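Owner's Guides > Bedroom > Cestmont Low Bed > Setting Up and Dressing the Bed

By Fouzia Swati and Lwazi Ndlovu
Revised March

Section 3. Getting the mattress ready and putting on the cover

By now the side panels should be standing on their own and you have probably earned a cup of tea. This part of the job is gentler on the back than the last one, and most people find it goes quickly once the mattress is down flat. Give yourself a clear half hour all the same, and do it in daylight if you can (wrinkles love to hide under a bedroom lamp).

1. Lay the mattress down low, with its long side running next to the upholstered panel. Go easy on the last few inches so the padding doesn't get rubbed.

2. Press along the edge with your palms, from the head end to the foot, until the mattress sits snugly. A finger's width of space next to the panel is fine and will make tucking easier later on.

3. Clear the top completely. Phones, cleaning cloths, packing bits and the little hex key from the Flindach hardware bag all have a way of ending up under the sheet, and you will feel every one of them at three in the morning! 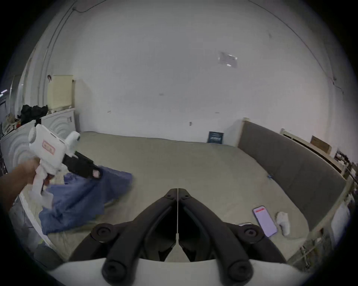

Beige mattress beside the gray upholstered panel, with a phone and cloths still to be cleared.

Note: Keep leftover boards and cardboard off the mattress while you work. If you lean them nearby, make sure they can't slide.

4. Shake the cover out and find the care label, which goes at the foot end. Spread the cloth loosely over the whole mattress before you tuck anything in. It is tempting to start on one corner and pull, but you'll only have to undo it.

5. Tuck the far side first, then come around and draw the cloth toward you, smoothing as you go. Leave the back edge for last.

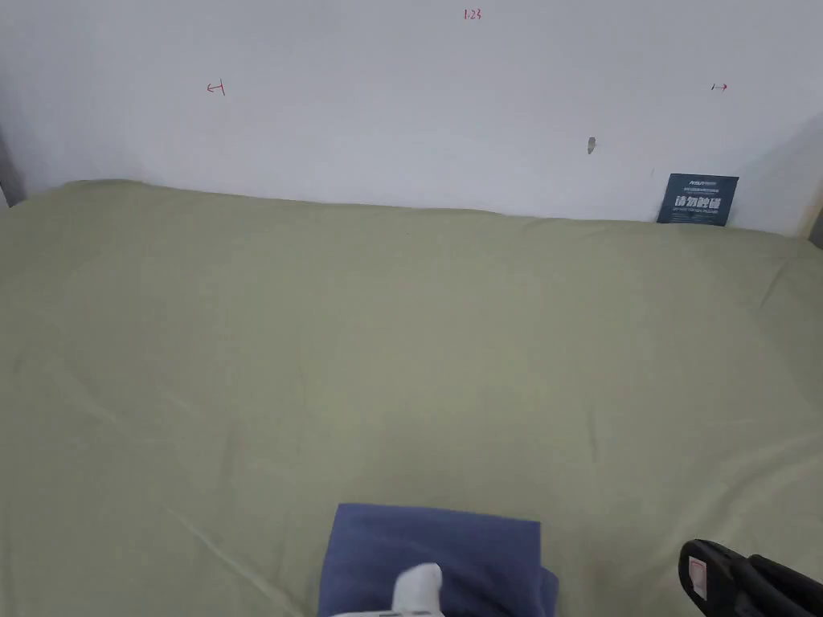 The back edge deserves a bit of patience, particularly when the bed stands against a wall and you have to reach right across it. Slide your hand down flat behind the cloth and ease it along a little at a time, working from the middle out to the corners. On a plain cover like the sage-green one, you'll easily spot the small puckers and the rolled rim where the cloth bunches against the wall, and those are the places to go back to. If you have a card standing in the back corner, as there is with the navy "请勿触碰" (please do not touch) card, lift it out before you smooth that end, then set it back once the cloth lies flat.

Caution: Don't kneel on the side panel to reach the back. Kneel on the mattress itself, or move the bed out and work from behind with a helper.

6. Check the cover again after 9 nights or so of use. New cloth relaxes a little, and one good tug at each corner will usually put it right.

For washing and drying the cover, go on to Section 4.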